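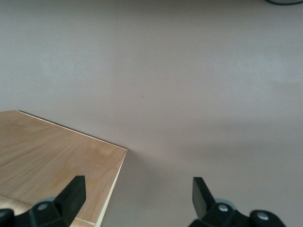
**Jatoi Film Society - Catalog Group**

# Grevo: a viewing log of political thrillers and newsroom dramas

Grevo is a plain-text log of films the society has watched and discussed. It covers political thrillers, courtroom pictures and films set in newspapers, radio or television. Each row is one film as seen by one member, with a short comment and a few tags.

The log has 1365 entries covering 623 films. Some films have a single entry. The most logged one has 33, mostly from a season when we ran it twice.

## Files

- `entries.csv` - the log itself, one row per viewing
- `films.csv` - one row per film, with title, year, country and running time
- `tags.txt` - the 13 tags in use, with a sentence on each
- `cukinex/` - the script that checks the files before a release

## Columns in entries.csv

| Column | Meaning |
|---|---|
| `film_id` | matches `films.csv` |
| `viewer` | a code, never a name |
| `format` | print, disc, broadcast or stream |
| `rating` | 1 to 5, blank if the viewer didn't want to rate |
| `tags` | separated by semicolons |
| `comment` | free text, usually one or two sentences |

Ratings are whole numbers. We tried half points for one season and people used them so differently that we rounded everything down and went back to five steps. The old values are not kept.

## Where the entries come from

Most were written on cards after the Saturday screenings and typed up later. The rest came in by email from members who watched at home. Cards that couldn't be read were left out. Spelling in the comments was corrected, but wording was left alone, including the rude ones.

The older part of the log was kept in a program called Clomasance, which stored titles in capitals and dropped accents. We have restored the accents where we caught them. Expect some misses, mainly in the French and Italian titles.

## Using the tags

Tags describe what the film is mostly concerned with. A thriller with one scene in a newspaper office does not get `newsroom`. A film about a foreign correspondent gets `newsroom` and `abroad` even if the paper is never seen on screen. `based-on-fact` means the film says so itself, in the titles or publicity. It says nothing about how accurate it is.

`novel` is used for adaptations of fiction only. Films drawn from memoirs or reported books get `nonfiction-source`.

## Known problems

- Remakes sharing a title are sometimes logged under the wrong year. Check the comment if it matters to you.
- Running times come from disc cases and can differ from the theatrical cut.
- Television films are in, miniseries are out. Two slipped through and are still there until the next release.
- Members choose what we screen, so American and British films from the 1970s are heavily represented. Don't read the counts as a measure of what was made.
- Average ratings for films with fewer than five entries are not worth much.

## Checking the files

Run this from the top folder:

```
python cukinex/check.py entries.csv films.csv
```

It reports unknown film ids, tags missing from `tags.txt` and ratings outside the range. It doesn't change anything. Warnings about blank ratings can be ignored.

## Corrections

Send corrections as a list of film ids with the old and new value. Please don't send back an edited copy of the whole file - spreadsheet programs like to turn titles that look like dates into dates, and it takes an evening to undo.

New releases come out each September. Comments may be quoted with credit to the society. If a viewer asks for an entry to be removed, it goes at the next release and the entry number is not reused.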